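# Sharing One Big Room: How a Workshop Floor Gets Used

Project report, Nuria Villanueva
Course tutor: Encarnación Robles

## 1. What I looked at

My project is about how people divide up an open-plan room when there are no walls to do it for them. I chose the ground floor of Covoteo, a shared workspace with a mezzanine above it. The main floor is 280 square meters and has 11 places where a person can stand or sit down to work. I visited in October, mostly in the afternoon.

I wanted to know three things: where people put their tables, where they leave things they are not using, and how much clear floor they keep for walking.

## 2. Method

I drew a floor plan on squared paper and marked the furniture on it at the start and end of each visit. I also wrote down what was left on tables and on the floor. I did not ask anyone to move or tidy up. The plan was later redrawn in Harby, a free drawing program, at a scale of 1 to 80.

## 3. The middle of the floor

The wooden-topped tables are the easiest pieces to move, so they changed place the most between visits. People tend to work standing up, and the office chairs end up wherever they were last needed.

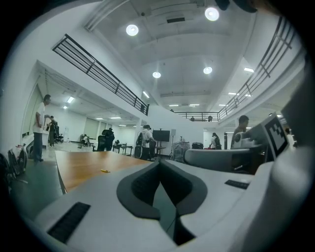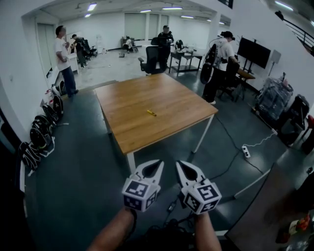

On my plans the tables drifted toward the center over an afternoon. When I started again the next time, they were usually back near the sides. Small tools stayed on the tables overnight more often than I expected. Larger equipment went on the floor along a wall, and this strip filled up first on every visit.

The walking route from the door to the back wall was kept open, but it was not straight. It bent around whichever table was in use. At its narrowest I measured it at about 80 centimeters, and two people could not pass there without one of them waiting.

## 4. Problems

My first two plans do not match in scale, and I had to leave one of them out. I also have no plan of the mezzanine, only notes.

## 5. Suggestions

- Mark the walking route with floor tape.
- Put a low shelf along the wall where equipment is left.
- Give the small tools a tray on each table.

The redrawn plans are in the appendix, with the visit notes after them.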